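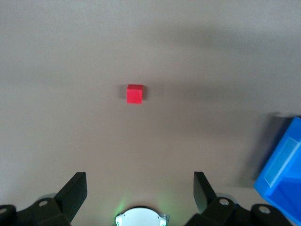 Home News Shop Workshops Press Contact

Flastidell is bringing its counting cubes back in July, and I'm really pleased to be the one writing to tell you! I'm Kristýna Vaněk, I run the shop and most of the workshops, and I've been fielding requests for these since we stopped selling them. They're small, they're plain, and the first colour out is the bright red, the one sitting by itself on the table with the corner of a blue bin off to the side. No numbers on the faces, no letters, no pictures. You can stack them, sort them, hide them under a cup, or line them up along a windowsill (my own favourite, I have a row going at home).

The set is called Fasance and it comes with 20 cubes and a cotton bag. We're making 500 sets to begin with, and 334 of those are already spoken for by nurseries and playgroups who put their names down in spring. The rest go on sale in the shop and by post. If they sell quickly we'll do a second lot in the autumn, but I can't promise the same colours, so please don't write to me in October asking for the red!

I should say a bit about how we got here. The old cubes were made for us by Polák, a small family workshop, and when they shut their doors we had no one to take over. I tried two other makers and sent both lots of samples back – one was far too shiny and the other had corners you wouldn't want to tread on. Then Dalibor Danko, who used to do our deliveries and now has his own workshop at Vestumano, asked if he could have a go. His first batch was a touch too big for little hands. The second was spot on, and we shook on it over a cheese roll in his yard.

"I thought a cube would be the easy one," Dalibor told me when I rang him for this. "Kristýna sent me four pages of notes about a cube. I've still got them pinned over the bench."

Guilty. But we've had a lot of children through our sorting table over the years, and you do get opinions. Mine is that a child will stay with a game of putting the reds in one place and everything else in another for much longer than grown-ups expect, and that tidying up at the end is half the fun if you let it be part of the game. We keep the lids off the tubs for that reason.

We're holding an open afternoon on the first Thursday of the month, from two o'clock until everyone's had enough. Come and play, bring a pushchair, bring a grandparent. Tea and squash are free and there'll be cake until it runs out. There's a ramp at the side door – just ring the bell and one of us will come round.

If you'd like a set to review, or want to talk to me or Dalibor before the open afternoon, drop me a line through the contact page and I'll ring you back, usually after four when the shop's gone quiet.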